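I spent part of December working out how the discount codes at three online stores behave when you stack them. The stores are Drakell (bags and luggage), Brendeck (kitchen goods) and Gircombe (stationery). All three advertise a sign-up code, a sale section and a free shipping threshold. None of them explains the order in which these are applied, and the order changes the total.

Start with Drakell. The sign-up code takes a percentage off the cart. Sale items are already marked down, and the code applies to the marked-down price. Two discounts applied in sequence do not add. A bag at 40 percent off with a further 7 percent from the code comes to 44.2 percent off the list price. The banner wording suggests 47. The difference is small on a wallet and noticeable on a suitcase.

Shipping is checked after the code. If the cart is just over the threshold before the code, it can fall under it afterward, and the shipping charge comes back. I hit this on my first attempt. Removing the code made the order cheaper.
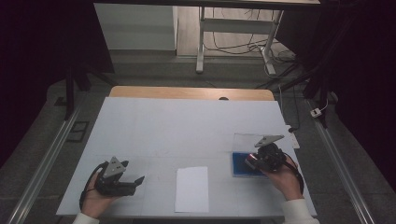 Brendeck does it the other way. The threshold is tested against the subtotal before any code, so a cart that qualifies keeps free shipping no matter what you enter later. The catch is that the code field accepts one code per order, and the newsletter code and the seasonal code both use that field. Entering the second one silently replaces the first. There is no warning. The only sign is the discount line in the summary, which changes its label.

Brendeck also excludes some lines from codes entirely. The exclusions are listed at the bottom of the terms page and on none of the product pages. The Domínguez cookware range is one of them. If the cart holds a Domínguez pan and a dish towel, the code takes its percentage off the towel and reports success.

Gircombe is the cleanest of the three. Codes are applied per item, and each item shows its own reduced price in the cart. Rounding is also per item, so 2 identical notebooks ordered together can cost a cent more than you get by discounting the total. I can live with that.
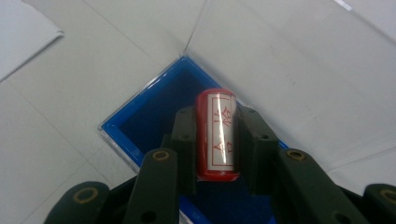 *Red stamp above an open blue box.*

The procedure I use now:

1. Fill the cart and write down the subtotal with shipping, no code.
2. Enter the sign-up code and write down the new total.
3. Clear it, enter the seasonal code, write that down too.
4. Compare final totals only. Ignore the "you saved" figure.

The "you saved" figure at Drakell is measured from list price, so it counts the markdown you would have received anyway. At Brendeck it covers the code alone. Comparing one with the other tells you nothing.

I have not tested gift cards. At Gircombe they appear to be treated as payment, after everything else. At Drakell the gift card box sits above the code box, and I don't know yet whether that matters.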